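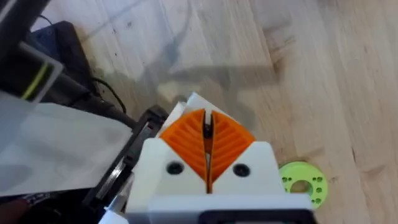

**Sondia publishes its first rules for shared robot floors**

Catcombe, 5 April 2025

Small workshops that use robot arms now have a common set of working rules to follow. The Sondia group, which brings together workshops and training rooms in the Catcombe area, released the text this week after more than a year of discussion between its members. It has 74 pages and can be read free of charge on the group's website.

The rules are written for places where a robot and people use the same floor, often in rooms that were built for something else. Many of these places have no safety officer, and the group says that the larger industrial standards are difficult for them to read and apply. The new text does not replace those standards. It explains in everyday words what a small team should do before, during and after a work session.

A long chapter is about the floor itself. Every part that a robot will pick up must have an agreed starting place, and parts which are not used in the task must be kept outside the reach of the arm. Cables must be fixed or led behind the equipment – a person should never have to step over one while the arm has power. For arms that work close to the ground, the reach must be marked on the floor with tape, and the tape must be checked every morning.

Another chapter deals with grippers. Finger pads with a ridged or soft surface must be looked at before each session and changed when the pattern is worn. The text asks for a written record after every 200 working hours, with the name of the person who made the check. Fingers must be closed, and the arm stopped, before anybody puts a hand into the working area.

Not everyone was satisfied with the first draft. Sondia received 939 comments on it, many of them about the speed of the arm when a person is near. Gitulero, a training centre that teaches robot operation to beginners, wanted one fixed limit for all rooms. The final version leaves the limit to each workshop but requires that it is written on a sign at the door.

Treloar, a repair workshop in Catcombe, has tested the rules since the winter. It reports that the morning check takes a few minutes longer than before, and that new staff found the floor chapter the easiest to learn. The workshop had more trouble with the record forms – they have been made shorter in the final text.

The rules are voluntary. Sondia will hold an open meeting in June for workshops that want to start using them, and printed copies will be given out there.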